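Notebook, Tuesday, late afternoon, second coffee

OK, back on the pension simulator after a week away from it. Notes mostly for me, but whoever picks up the payout module next should read at least the bit on partial years.

Where we'd got to: the Wedum model takes a staff list from a college, works out who is due what when they leave, and runs the fund forward to see if it stays above water. The old version treated everyone as full-time teaching staff, which was fine for the toy college and hopeless for any real one. Metunum (our second test college, the one with all the part-time lab instructors) broke it on day one. So this week is about part-timers and about people who switch from teaching to office jobs halfway through.

Reran the baseline first, before touching anything. 572 staff records in, 572 out, good. Last time I skipped that step and spent a whole afternoon chasing a bug that turned out to be a truncated file, so now it's the first thing I do, every time, even when I'm in a hurry (especially when I'm in a hurry).

Then the switchers. The rules as written say service in both categories counts toward the same benefit, but the contribution rates are different, and the text doesn't say which final salary to use if somebody drops from a teaching post to a lower-paid desk job in their last year. I can read it two ways. Reading A uses the last salary, full stop. Reading B uses the best salary in either category. I ran both. A is cheaper for the fund, obviously, but it gives some truly ugly results for people who stepped down a grade near the end, and I can't believe whoever drafted it meant that. I've left a switch in the settings file, default A, with a comment in capitals. 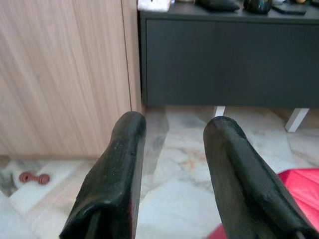 Partial years next, and these are a pain. Metunum hires in May for the summer term, so a lot of people have service that starts in a stub, and the old code rounded every stub up to a full year. Very generous! I changed it to count whole months, and then had to work out what to do with a gap between two contracts. Two black gripper fingers with a stretch of floor between them, and the contract problem looks just like that: two blocks, space in the middle, and the question is whether the space belongs to anybody. For now the gap counts for nothing, but it doesn't break continuity unless it goes past 100 days. That limit is my guess. It needs checking against the rule book before anyone quotes a number from this.

Side effect I didn't expect: with whole months, the qualifying test for the minimum benefit starts failing for people who are one month short. Under the old rounding they all sailed through. I don't think the code is wrong, I think the rounding was hiding them. Flagged them in the output with a P so they're easy to pull out. Should probably make a separate sheet.

Ran the forward projection again with all of the above and the fund balance curve moved up a bit in the early years and then came back to nearly the old line. Haven't worked out why it comes back. Could be the switchers, could be that I've got the monthly contribution posting in the wrong order (it posts after the payouts, and I have a nagging feeling it should be before). Try swapping the order tomorrow and change nothing else.

Speed: the Majumder solver handles the whole thing fine up to 900 scenarios and then slows to a crawl. Memory, I suspect. We keep every intermediate year for every person and we only ever look at the totals. I'd like to throw the intermediate stuff away unless a debug flag is on. Not urgent, but it's annoying, and I drank two cups of tea waiting for a run I then had to throw out. 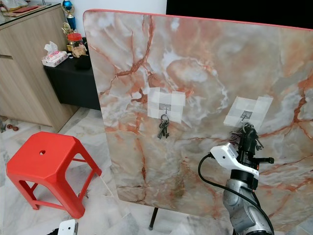 Dependents' benefit is the piece I keep putting off. The table for it hangs off the main member record, and when a member leaves the list the dependents go with them, which is exactly the moment we need them. Everything is on one hook, like that bunch of keys on the marbled board: take away the little silver hook and the whole lot comes down together. I'm going to give dependents their own ID and a link back to the member, so closing a member record leaves them in place. That means touching the import script, the export script and the Kutberg report template, which has the column positions typed in by hand (why did I do that). Budget a full day.

Smaller things, before I forget:

The retirement age field accepts text. Found one record that says "see letter". The import should reject that loudly and carry on with the rest.

Column heading "Yrs" in the summary now holds months. Rename it!! I misread it myself within an hour of making the change.

Leave without pay isn't handled at all. It currently counts as normal service. Need to ask whether the colleges even record it in the staff list, since I can't find a field for it in either of ours.

Saved the settings from today's run in the shared folder under payout-months, both readings, with the baseline output next to them for comparison. Don't overwrite the baseline, please. Tomorrow: swap the posting order, rerun, then start on dependent IDs if there's any day left.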